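I bought my table from a house clearance, and I've been trying to get to know it ever since. It cost me 107 pounds including delivery, which meant two cheerful lads, a van and a lot of swearing on the stairs. It's pale, it's heavy, it's slightly too long for the room, and I love it more than is sensible.

What I didn't expect was how much of my life would then be spent thinking about wood. Not trees, not forests, just the flat bits we eat off. Somebody mentions they've got a new kitchen table and I'm off, asking what they put on it and whether they use coasters (nobody likes this question at parties, I've found).

So when I was asked to write something about the great revival of the plain wooden table, I said yes before the email had finished loading.

## The years of shiny things

If you grew up when I did, the family table was probably dark and glossy and had a special mat under the tablecloth, and then another mat on top. You weren't to put a glass on it, or lean on it, and homework was done somewhere else. Ours came out properly at Christmas and in April for my grandmother's birthday, and the rest of the year I barely saw its surface. I remember lifting the corner of the cloth once to check what colour it was.

Then came glass, which showed every fingerprint, and then a long spell of white stuff that looked lovely for a fortnight. My first flat had one of those. I put a hot casserole on it in the second week and spent the next three years arranging a fruit bowl over the mark. I didn't even like fruit all that much.

Plain pale wood was always there in the background, of course, in school canteens and church halls and the back rooms of shops. It was what you had when you weren't trying. Now people queue for it! Storen, a little showroom I've been haunting since the spring, had a waiting list of 23 names for one style of plank table when I last asked, and I'm ashamed to say I nearly added mine, table at home or no table at home.

## Marks, and whether to mind them

The big question, the one that splits families, is what to do about wear. You've got a table, you use it, and it stops looking new. Do you sand it, or do you leave it be?

I was a sander. I went at the first ring mark on my table with a scrap of paper folded round a cork block, and ended up with a beautifully clean patch the size of a saucer, which of course looked far worse than the ring had. So I did a bit more round it to blend it in. Then a bit more. By midnight I'd done a third of the table, I had dust in my tea and there was a very obvious line where I'd run out of energy. It took the whole of the next weekend to even it up, and by then I'd changed my mind completely.

These days I lean the other way. A working top gets scuffs and scratches and the odd dark stain, and to my eye it sits better in a room for having them. The planks stop looking like planks from a catalogue and start looking like yours.

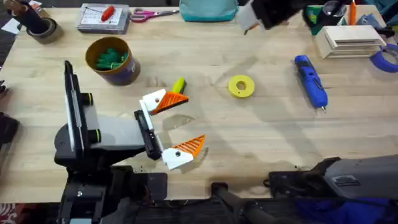 Chowdhury, I should say, thinks this is sentimental rubbish. The reply I had when I tried the argument out was that a stain is a stain, that people only call it character when they can't be bothered to get the oil out, and that a table properly cleaned down once a year will outlive the person polishing it. There was more in that vein. I wrote most of it down, and I've been a bit more careful with the beetroot ever since.

And there's a fair point in there. Leaving a mark alone is one thing, and letting the wood go dry and thirsty is another. If water soaks in straight away when you spill it, the finish has gone and you need to do something, however fond you are of the faded look.

## What I put on mine

I've tried nearly everything. Beeswax smells gorgeous and turned my table faintly sticky for a month, so that every sheet of paper had to be peeled off it. A hard varnish was no good at all for me, because it chips and then you can't mend one bit without doing the lot. Olive oil I did once, in a hurry, on the advice of a magazine I won't name. Don't!

What I've ended up with is a plain hardwax oil from Hekix, the matt one. You put on far less than you think you need, rub it about with an old T-shirt, wait a quarter of an hour and then wipe off nearly all of it. That last bit feels like madness when you've just paid for the tin. But it's what you leave behind that goes tacky, so wipe, and keep wiping. Spread the cloth out flat outside to dry afterwards, too, as oily rags scrunched up in a bin can catch fire on their own. (I did not believe this until I looked it up, and then I went straight out to the bin in my slippers.)

Two thin coats, a night between them, and the same again the following year. In between it gets a damp cloth and a dry cloth and that's all. I gave up sprays ages ago.

## The price of plain

I wish I could tell you this was a thrifty fashion. It was, for a while. You could pick up an old pine or beech table for next to nothing, because everybody else wanted the shiny ones, and my own is proof of it.

But go to the shops now. The Starkholm, which is six boards on four legs, is up at 2168 pounds in the small size and 2621 in the one that seats eight. It's very well made, I crawled underneath to check and had to be helped up by a young man with a lanyard. Even so! I sat at it for ages with my coat on, running my hand along the edge and pretending to be someone who has eight people round.

If you've got that sort of money, it's a fine table and I'm jealous. If you haven't, house clearances and school sell-offs are still the place to look, and the uglier the photograph in the listing the better your chances. Take a tape measure. Measure your stairs as well, and the turn at the top of the stairs, and then believe the number you've written down.

Look for a thick top, more than you can pinch easily between finger and thumb, since that leaves you room to sand it if you must. Rock it from the corner. A wobble in the legs is usually a loose bolt and takes a minute, while a wobble in the top itself is a split and I'd walk away.

Pale wood in a dim room does something wonderful in the evenings, too. It picks up whatever light you give it.
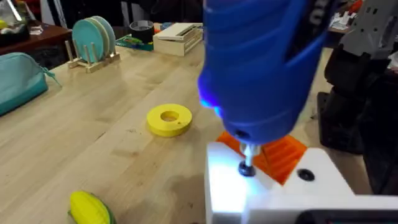
## Living with it

I've had mine long enough now that I've stopped following visitors about with a cloth. There's a dent near my chair from a dropped tin of tomatoes, and a row of tiny dots where I wrote a whole birthday card's worth of addresses with a biro and nothing underneath. At the far end there's a scorch I've never been able to explain, older than me for all I know.

My niece does her colouring there when she comes. She asked last time whether she needed a mat, and I heard myself say no, and then I went and stood in the hall for a minute so as not to watch the felt tips.

The green one went through. It's faded quite a lot since.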